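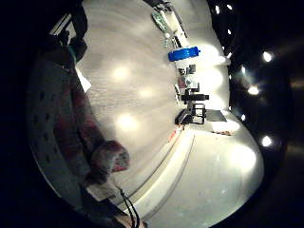 Why does the pose estimate drift when the gripper is over a plain tabletop? The tracker needs corners, a bare table supplies almost none, and the few it reports there tend to sit on lamp reflections that move with the viewpoint.

April 19, 2026

Wrote that question on the first line because it has been on the first line of my notes since January, and I wanted an answer beside it before the rest of the entry. The answer is only good for the tracker we have now. It says nothing about what to do.

Started with the logs from the last batch. The replay tool reads a session, runs the visual-inertial front end at recorded speed and writes out one line per update: time, number of tracked points, number rejected, reprojection error, estimated pose. I plotted tracked points against error for the full batch. The shape is what I expected. Above 60 tracked points the error is flat. Below that it climbs, and it climbs faster when the points are bunched on one side of the view. The count alone does not predict the bad stretches. The spread does.

A white tabletop with objects only along the far edge is close to the worst case. The items there (the blue bottle, the flat black pad, the green speckled package, the small dark and silver things) give good corners, but they form a line. Points in a line constrain rotation poorly about that line. The middle of the table contributes four soft bright patches from the ceiling lights, and the detector is happy to put points on their borders. A reflection on a smooth surface behaves like a point well below the table, so each one is consistent with itself and wrong with respect to everything on the table plane. RANSAC throws them out when there is enough else to vote against them. When there is not, they win.

The ceiling is better than I had given it credit for. The lens is wide enough that the dark part past the table edge carries several lamps, both the large ones and the small points. They are fixed, high contrast and far away, which makes them weak for translation and good for heading. The front end was discarding nearly all of them, and it took me most of the morning to find out why.

Two causes. First, the detector works on a grid and caps the number of points per cell, and the outer cells of the circle had a cap of zero. I set that myself in January, to keep points off the black surround. The mask is now a proper circle fitted to the calibration, so the zero cap is no longer needed and I removed it. Second, the patch descriptor saturates on lamps. A blown-out blob has no gradient inside it and the corner score collapses. I added a blob path: threshold, connected regions, centroid, reject anything whose area changes too much between updates. The centroid is steadier than I feared.

The same blob path would also accept the table reflections. A lamp and its reflection look much alike to a threshold. Options considered:

1. Reject blobs below the horizon, using the gravity direction from the inertial unit. Cheap. Fails if the gripper is held above a shelf or near a window.
2. Reject blobs whose surround is bright. A lamp sits on dark ceiling, a reflection sits on pale table. Works in our room, probably wrong in any room with a white ceiling.
3. Mirror test. Estimate the table plane, reflect each candidate through it, see if a real lamp is waiting on the other side. Correct in principle and needs a plane estimate good enough to use, which we do not have at startup.

Went with 1 for now, and left 3 as a stub with a comment. I would like to come back to it, as a matched pair of lamp and reflection gives the height of the table for free.

Next problem was the body mask. The operator's sleeve and glove take up a large share of the left side when the arm comes across the table. The sleeve is gray with small dark dots, and dots are precisely what a corner detector likes. I had the overlay on while stepping through one session and the arm was covered in green crosses, more than the whole rest of the view. They move together, they are close to the lens, and they agree with one another very well. In a few updates they were the majority and the estimator concluded that the table was moving past a stationary arm.

The segmentation model we use for hands does fine on bare skin and poorly on a gloved fist. It was trained before anyone here wore a patterned sleeve. Retraining is planned, but Plunovow is where the labels live and the export there is broken for fisheye masks: the polygons come out undistorted and then get scaled as though they were not. Filed that. In the meantime I wrote a crude consistency check. Cluster tracked points by image motion after removing the motion predicted from the gyro, and down-weight any cluster that is both near (large parallax) and connected to the image border. Arms enter from the border. Bottles on a table mostly do not.

It also catches the thin cable that hangs from the hand, which the model never did.

Ran the whole regression set in the afternoon, on the Braltport machine since mine was busy with the planner build. The set is 1000 sessions cut to equal length. Notes, in the order I took them:

Median translation error is down a little. I don't care much about the median.

The tail is shorter. Sessions that used to lose track and reinitialize: 11 left after the change. I have the list pinned. Most of them begin with the gripper facing down at bare table, so there is no lamp in view and no object either, and nothing in today's work touches that case.

CPU time per update went up roughly a tenth, nearly all of it in the clustering step. Acceptable offline. Too slow for the live preview, where I will keep the old path until the clustering is vectorized.

Two sessions got worse. In both, the gravity estimate is off at the start and the horizon test removes real lamps for the first few seconds. The fix is to delay the test until the inertial bias has settled. Did not do it today. There is a flag for it, off by default, called late_horizon.

Spent an hour on the planner side as well, since the grasp replays depend on these poses. The Savow planner takes the estimated trajectory, resamples it and rejects it if any joint would exceed its velocity limit. A jump of a few centimeters from a reinitialization looks to it like an impossible demand, so the whole session is dropped. I had been treating its rejection rate as a planner issue. Most of it is upstream. I added a field to the rejection record that carries the tracked point count and the spread at the offending time, so next time the two can be joined without my hand-written script.

Also changed the resampler. It was interpolating orientation component by component and normalizing after, fine for small steps and not fine across a gap. Switched to slerp. One unit test failed, and the test was wrong: it compared against the old output to six decimals.

One thing that cost time and should not have. The config loader silently ignores unknown keys. I had typed blob_min_aera in the run file and spent four runs wondering why the threshold had no effect. The loader now stops with an error. This broke two old run files in the Ertürk branch, both with keys that have meant nothing for a long while. Deleted the keys.

Left for tomorrow:

late_horizon on, with the bias check, and rerun the two bad sessions only.

Spread metric. I am using the smaller eigenvalue of the point covariance in pixel coordinates, which is not sensible for a lens this curved. It should be computed on bearing vectors.

Calibration near the rim. Lamps out there now carry weight, so the distortion model has to be right where it used to be irrelevant. The residuals past the last checkerboard corner are extrapolation. Need a new calibration sequence with the board pushed to the edge all the way around.

Ask for a tablecloth with a print on it, or at least some tape. I have avoided this because it hides the problem, and the places the gripper is meant to work in will have plain tables too. Still, a taped table beside a bare one would give me a clean comparison, same lamps, same arm, and I could stop guessing at how much of the remaining error is the surface.

Branch pushed, not merged. Regression output is in the shared folder under today's run.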